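Why Isla Kerslake stopped making children say sorry

Mar 22, 2019

I had been in Isla Kerslake's kitchen for less than five minutes when she asked me whether I had ever been marched across a room to apologise to another child. I had. I was four, I had bitten a cousin, and I can still remember the carpet.

"And were you sorry?" she asked.

I told her I was furious.

"Of course you were!" she said, and laughed so much she had to put the kettle down.

Kerslake taught in nurseries in and near Boltdale for most of her working life, and she has been going to the same church there since she was a student. Her book, Sorry Can Wait, came out with the small publisher Porik last year. It is a slim thing, written for Christian parents of children under six, and it is about one word. She thinks we ask for that word far too early and far too loudly, and that many of us do it because we believe our faith requires it. I read it in two evenings and then went back and read the chapter on grandparents again, having recognised nearly everyone in it.

She came to the subject sideways. In her early years as a teacher she was, she says, very proud of how polite her class was. "I had them lined up like little bishops. Somebody would knock down a tower and I'd say, what do we say? And out it came, sorry, in that flat voice, and then they'd turn round and knock down another one." She did this for years. What changed her mind was a boy who started saying it first. He would walk up to a child, say sorry quite cheerfully, and then push them over.

"He'd worked out the price," she said. "He was paying in advance. I went home and thought, well, I taught him that. That was me."

She began trying other things. When a child was hurt she went to the hurt child first and let the other one stand close by and see. She said out loud what had happened, in short words. She asked whether there was something that might help, and left a gap. Sometimes the gap was very long. Sometimes a two-year-old would wander off and come back with a wet paper towel, or a favourite car, or half a banana, and hold it out without a word.

"That's repentance!" Kerslake said, and she slapped the table so the spoons jumped. "That's turning round. The word can come later. I've got no quarrel with the word, I love the word, I say it every Sunday with everyone else. But a child who goes and gets the banana has understood something, and we walk straight past it as we're busy listening for the right noise."
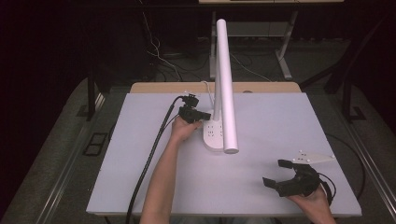
One mother at the toddler group in Atby told her that all this was very well until the other parent is standing there with folded arms, waiting to hear it. Kerslake agrees that this is the hardest part, and she gives it a whole chapter. Her advice is plain: say it yourself. "You're the grown-up, you've got the word, use it. 'I'm so sorry he hurt her, is she all right?' It does the job for the parent, and your child hears a real one, from somebody who means it, in an ordinary voice."

I asked whether she got complaints that she was letting children off. She does, and she doesn't mind them much. She wants people to see how much she asks of a child. The tower has to be built up again, or at least somebody has to offer. The snatched toy goes back, and an adult helps it go back if need be. Hitting is stopped straight away, hands held gently, no debate. What she leaves out is the performance at the end, and what she leaves out too is the sulk that so many of us adults go in for once the performance has been refused.

"We withdraw," she said. "We go cold until they say it. I did it to my own daughter. She'd be three years old and I'd be washing up very hard with my back to her." She was quiet for a bit after that. Then she told me to have another biscuit.

The part of the book I most wanted to ask about was the parable of the lost son, which she retells slowly, almost step by step. She is very taken with the speech the son prepares on his way home. He has it all ready, she points out, and he does get to start it, but the father has already run down the road by then and has his arms round him. "The hug is before the speech. Go and look! I must have heard it read a hundred times and I'd always put them the other way round in my head, with the father standing at the gate waiting for the boy to finish." She is careful here. She doesn't think the story was told as advice on toddlers, and she gets a bit cross with books that treat every verse as a parenting tip. Still, she says, if that is the picture of God we want to hand on, it seems odd to do the opposite forty times a day on the playroom floor.

On what small children can manage, she sticks to what she has seen. Most two-year-olds she has known notice that someone is upset, and it worries them. Many of the threes want to help if they are not frightened of what is coming next. Fours and fives begin to think of it themselves, hours later, often in the bath. She tells parents to look out for the bath. "You'll get, 'Mummy, I pushed Sam,' out of nowhere, and if you leap on it, it's gone. Just say, 'Yes, you did. How do you think he is?' And carry on with the flannel." 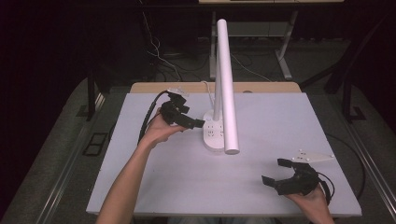
A grandfather wrote to her after the book came out to say that he had been brought up to apologise on the spot, that it had done him no harm, and that he had then sat down and tried to remember the last time he had said it to his wife. He enclosed a stamp for her reply. Kerslake keeps the letter in her Bible. She has had a good deal of post, much of it from people of about his age, and it has surprised her, as she had pictured her readers as tired people of 30 with jam on them.

Porik printed 2,000 copies and has ordered more. She is pleased, and slightly alarmed, and has turned down the idea of a workbook. What she has agreed to is a run of evenings for parents, starting in May in Atby, with tea first and no slides. She wants people to practise on each other. One person plays the child who won't say it, and everyone else has to put up with the silence. She tried it out on her own home group and says a retired dentist lasted nine seconds.

I asked what she would say to a parent reading this who made a child say sorry this morning, possibly through gritted teeth, possibly in a car park.

"Oh, that you're in the very best company," she said. "And that you can go back. You can say to a child tonight, 'I shouted at you to say sorry and I wish I hadn't shouted.' They're so generous! They nearly always say 'That's OK' and ask for a drink of water."

She saw me out to the car, still talking, about a girl in her last class who used to apologise to the coat pegs — Kerslake never did find out what for — and about a second book she may write, on saying thank you, where she suspects we have got ourselves into much the same tangle. I said I would read it. She said she'd have to write it first, and that her daughter has views on chapter one.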